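Udetti Team Guide for New Supervisors
Section 4: Preparing and holding your first one-to-one meetings

This section is for people who became a supervisor in the last weeks and now have a team in the Udetti program. It explains how to set up the meeting cycle, how to hold the first meeting, and how to keep the notes. Please read Section 3 (Your team list) before you start, as the cycle cannot be opened while the list has open entries.

4.1 Before you begin

You need:
- your supervisor login
- the confirmed team list
- a room or a quiet corner with two chairs
- the printed Conversation Sheet (Form 11)

Note: If your team is split between the Pudham and Cedmont sites, make one cycle for each site. The program does not mix two sites in one cycle, and the reminders will go out at the wrong hour if you try it.

4.2 Setting up the cycle

1. Open Udetti and choose Team, then Meetings, then New cycle.
2. Give the cycle a name. Use the site and the month, for example "Pudham July".
3. Under Length, choose 29 minutes. The program leaves the last minute of each half hour free, so that two meetings never touch each other.
4. Under Members, mark the people you will meet. Do not mark more than 10 persons for one cycle. If your team is bigger, open a second cycle.
5. Under Reminder, leave the setting on "day before".
6. Press Save, and then press Publish. A cycle which is saved but not published is visible only to you.

Caution: After you press Publish, every member receives a message. If you delete the cycle afterwards, they receive a second message that the meeting is canceled, without any reason. For a new supervisor this makes a bad first impression. Check the dates twice.

4.3 Holding the first meeting

The first meeting is for listening. Many new supervisors arrive with a list of changes they want to make, and they speak for the whole time. Put this list away for now. You will have use for it in Section 6.

1. Be in the room before the other person comes.
2. Say in one or two sentences why you asked for the meeting. "I want to know your work better" is enough.
3. Ask the first question from the Conversation Sheet: "Which part of your work goes well at the moment?"
4. Wait. A silence can feel very long for the one who asked. Do not fill it with a second question.
5. Ask the second question: "What makes your work harder than it must be?"
6. Repeat the answer in your own words and ask if you understood correctly.
7. Agree on one thing that you will do and one thing that the other person will do. Write both on the sheet while the person is still there.

Note: If the person becomes upset, close the sheet and continue without it. The form can be filled in on another day.

4.4 Seeing the work itself

Between the first and the second meeting, spend about 60 minutes beside each member while he or she works. Announce the visit at least one day before. Stand or sit where you do not disturb, and keep your questions for a pause in the work.
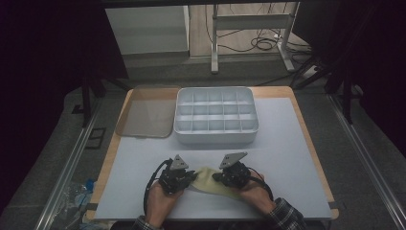
Section 4.4: Two-handed work with a cloth at the table.

Do not correct anything during this visit, unless there is a danger for somebody. A small remark from a new supervisor is heard much louder than it was meant. Write down the point and bring it to the second meeting, where you can ask about it first. Often there is a good reason which you did not know.

Caution: Never write notes about speed or errors during the visit. The visit is not an evaluation, and members have the right to see everything you wrote.

4.5 Keeping the notes

1. Open the meeting in Udetti and choose Add note.
2. Copy only the agreed actions from the sheet. Private matters such as health or family do not belong in the program.
3. Set Visible to: "Me and member". The setting "Me only" exists for old cycles and should not be used for new ones.
4. Press Send for reading. The member can now add a comment or ask for a change.
5. When both sides have confirmed, the note is locked and gets a green mark.

4.6 If something does not work

The member did not get the invitation: Look in the team list if the entry is confirmed. If it still shows a gray mark, go back to Section 3.

The member does not want to meet: Do not insist the same day. Offer another time of day, or a walk outside in place of the room. If the answer is still no, speak to your own supervisor before you take any other step.

You cannot keep a promise that you made: Tell the person as soon as you know it, face to face if possible. Then change the action in the note and press Send for reading again.

Questions about this section can be sent to Ihor Kobzar at the Oravec office. Please give the section number and the name of your cycle.

Continue with Section 5: The first team meeting.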